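Home Projects Closet & Laundry Small Spaces About

How I Sort Out a Hanging Rail

My hanging rail gets out of hand about twice a year. Everything I own seems to drift onto it (bags, scarves, the jacket I wore once in June) and then I can't find a thing. So I've got a routine now, and it takes me under an hour if I keep my phone in another room!

First, clear the ends. I always start at the left and work to the right, one piece at a time, and I don't let myself grab an armful. Armfuls end up on the bed and then I'm sleeping next to a pile of sweaters. Ask me how I know.

Take each thing off the bar and decide right there: keep hanging, fold, or out. My old Meltent rail came with 31 matching hangers and I've decided that's my limit. If something new goes up, something else has to come down.

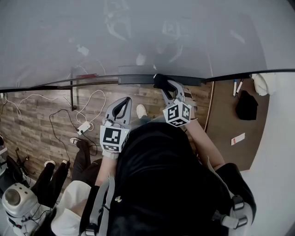

Page last changed: Sun 6 April

Black stuff is the worst, I think. One soft black thing hanging from a black bar is pretty much invisible, especially on a gray afternoon, so I pull those down first and give each one a shake. Then they go back up together at one end. My friend Fathima Navaratnam ties a bit of ribbon on hers so she can tell them apart, and I keep meaning to steal that.

Now look down. If you've got cables and a power strip on the floor near your rail, like so many of us do, move them before you drag anything heavy across. Unplug what you aren't using, loop each cord loosely, and push the whole lot back against the wall. White cables on a wood-look floor show up fine in daylight but I've still caught a toe in the evening.

Then wipe the bar. A damp cloth, then a dry one, all the way along. Mine holds up to 76 pounds, or so the leaflet said, but it sags if I bunch the coats in the middle, so heavy things go near the uprights and light things go between.

Last, hang it all back with gaps. I leave 2 fingers of space between coats and a bit less for shirts. If you're squeezing, you kept too much, so go around again and be meaner this time!

Next up I'll be doing the shoe shelf, which is a whole other mess.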